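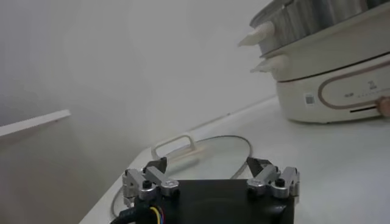
A robot's two fingers, open wide over a glass pot lid. The white loop is the handle.

Try something for me. Go find a pot lid in your kitchen (a cool one, please, and ask first if the stove is on). Put it on the counter, pick it up by the handle, and set it down again. Easy, right? You probably did it while thinking about lunch.

Now do it again, but only with your thumb and one finger. And keep your elbow stuck to your side. And close one eye! That's a lot closer to what it's like for the robot I work with. Her name is Cerine. (Robots don't really come as hers or hims, but our team at Landik started saying "her" in February and it stuck.)

I'm one of Cerine's teachers. When people hear that, they think I type out long lists of orders, like "move left, move down, squeeze." I did try that once, with a lid. I wrote 136 lines of instructions and I was so proud of them. Then I slid the lid over by the width of my hand, and Cerine went right back to the old spot and pinched a whole lot of air.

So these days I mostly teach by showing. There are two ways I do it, and I like them both.

The first way is by hand. I switch the arm into a soft mode where the motors stop fighting me, and then I just take hold of it and move it where I want it to go. Have you ever had a grown-up hold your hand while you learned to write a letter S? Same thing, except I'm the grown-up and the pencil is a robot arm. I bring the open fingers down on each side of the handle, close them gently, and lift. The whole time, the computer is writing down how every joint bends. You can get a really good feel for it this way, but the arm is heavier than it looks and my shoulders get tired.

The second way is by remote control, and this is the one my nephew begs to try. I sit at a desk with a controller called a Zorport. It's a handle with a trigger. When I move my hand forward, Cerine's hand moves forward. When I twist, she twists. When I squeeze the trigger, her fingers close. It feels like a video game at first, and then you drop something and it stops feeling like a game!

The hard part is that I'm not looking with my own eyes. I'm looking through a little camera near the robot's hand, so I see what you see in the picture at the top of this page. Look at how much room the gripper itself takes up. It even covers part of the lid! And since the camera rides along with the hand, every time I move, the whole kitchen seems to slide around on my screen. The first day I did it I felt a bit seasick.

Lids are sneaky, too. Glass is see-through, so where the lid is, you mostly see the counter underneath. What helps me is the thin silver rim, which makes a nice curved line I can follow, and the white handle sticking up. The handle is my target. But it's a white handle near a pale wall and a white counter, so I have to go slowly and look twice.

One time isn't enough, either. If I show Cerine one lid in one place, she learns one lid in one place, and we're back to pinching air. So I do it over and over, and I change something each time. I turn the lid. I push it closer to the wall. I make the room darker. Each try is called a demonstration, or a demo if you're in a hurry. We recorded 575 demos for lids, and I threw out the ones where I sneezed or bumped the handle into the counter. That left 523 good ones.

Then the computer studies all of those. It looks at what the camera saw and what the hand did next, again and again, until it starts to guess the next move by itself. That part is called training, and I don't do anything except eat crackers and wait.

After that comes the test. I take my hands off everything and let Cerine try alone, 100 times, with the lid in new places. I still hold my breath! Some tries are smooth. Sometimes she stops just short of the handle and sort of wobbles, like she's making up her mind, and I write that down so I know which demos to record next.

Want to be the teacher? Ask a friend to be the robot. They close their eyes and make a pincher out of their thumb and finger. You stand behind them and guide their arm to pick up a sock. Do it three times from the same spot. Then move the sock a little, let go of their arm, and see what they do. Swap places after, and use something slippery if you're feeling brave.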